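Caltetville pension shortfall

The Caltetville pension shortfall is a long-running gap between what the city of Caltetville owes its retired workers and what it has set aside to pay them. Covers police, fire, streets and the water department. Teachers are in a separate plan and not part of it.

Background

The city plan opened with 58 members. Now has 1494, counting retirees and surviving spouses. For years the council paid in less than its own actuary asked for, and used the difference to hold property taxes flat. Legal at the time. A later ordinance set a funding target of 90 percent, but put no date on it, and the target has never been met.

Market losses made things worse, so did a round of early retirement offers. Those moved salaries off the general fund and on to the pension fund, wich was already short.

Govport report

Govport, a budget tracking site, put out a report in September that moved the issue from council meetings to the local news. It set the cost of catching up at about $2350 per household. The city disputed the method - mainly the assumed rate of return - but did not publish a figure of its own.
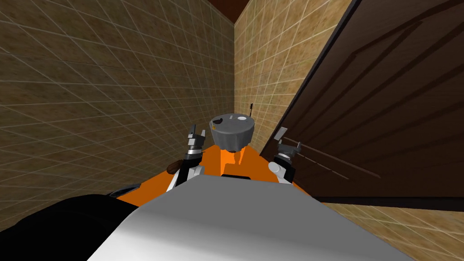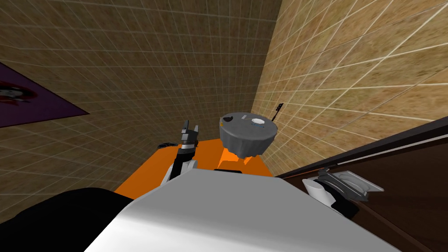 The Vurker Ledger ran the report in full and opened its letters page to it. Dana, Vurker: my husband paid in every single check for his whole career, the city skipped its share whenever it felt like it, and now we get told the retirees are the problem. Other letters took the opposite side and asked why people with no pension at all should cover one.

Proposed fixes

Three so far. A pension bond, backed by the mayor's office. A higher employee contribution, opposed by both unions. And a state loan under the Major Plan, a program for cities with underfunded retirement systems, which comes with a outside monitor and a hiring freeze. The council tabled the loan without a vote.

Bankruptcy has been raised in public comment but never formaly proposed. State law requires the governor's consent before a city can file.

Status

Open. The bond question goes back to the council with the next budget.

See also: Municipal bonds; Public employee pension plans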